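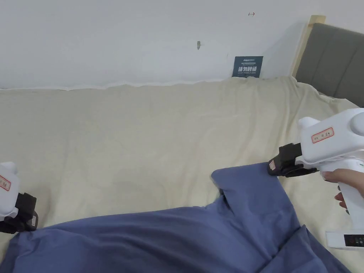

Right gripper on a corner, left one still waiting

Handheld gripper demos for cloth folding - policy only works from one starting pose?

Asked by Hazel Mbeki

Hi all, hoping someone has been through this. I've been collecting demonstrations for a two-handed cloth task with handheld grippers, one in each hand, and the idea is that the policy learns to go from a crumpled heap on a bed to something you could call folded. I recorded 180 demos, trained overnight on the Lundska baseline with hardly any changes, and the loss curve looked lovely.

Then I ran it, and it's fine so long as a corner is sticking up on the right-hand side. If the corner is tucked under, the right arm goes to where a corner would usually be, closes on nothing, and carries on with the rest of the fold as if it had got hold of something. It's quite sad to watch.

I did shuffle the cloth between demos, or I thought I did. Wrist views only, no overhead camera. Do I just need more data (I was planning on 700) or am I doing something daft?

2 answers

Answer from Kwesi Ankrah (marked as helpful)

I had this exact thing with tea towels last January! More data of the same sort won't fix it, I'm afraid, or it didn't for me. I went back through my recordings and I'd been "shuffling" by picking the cloth up and dropping it, and then without thinking I'd start from whichever corner was easiest to grab. So every single demo began with an easy corner. The policy had never seen a person go looking for one.

Before you record anything else, try this, in order:

1. Plot where the right gripper first closes, for every demo you've got. Mine was one fat blob. If yours is as well, there's your answer.

2. Check what the wrist cameras can see at the moment of the first grasp. With a wide lens you get a lot of the bed plus the other hand, and mine was happily using the background to work out where to go. Move the cloth about and shift where you stand.

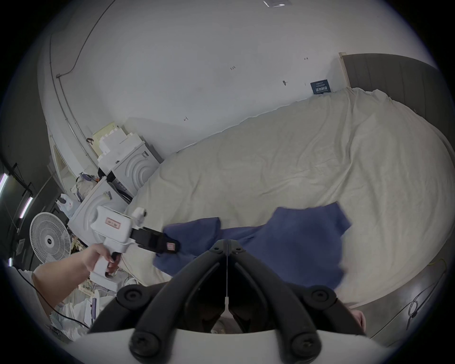

3. Record recovery demos. Start with the gripper closed on nothing, open it, back off, look, go again. I did 20 of these and they helped more than anything else I tried that month. They feel silly to do but do them anyway.

4. Have somebody else lay the cloth out for you, with the corners tucked under. You will be too kind to yourself otherwise.

One more thing - keep a few layouts back and never train on them. I didn't the first time and had no idea whether I was improving.

Answer from Ignacio Pennington

What gripper are you using? I had slipping on the Clalto pads with thin cotton and it looked like a planning problem for ages. Might be worth a look. Also which version of Lundska, the older one had a bug with the left and right streams being 2 frames out.

Comment from Hazel Mbeki

Kwesi, I did the plot and it's a blob. A very tidy blob. Off to do recovery demos, thank you! Ignacio, newest version, and I've checked the sync so I think that bit's all right.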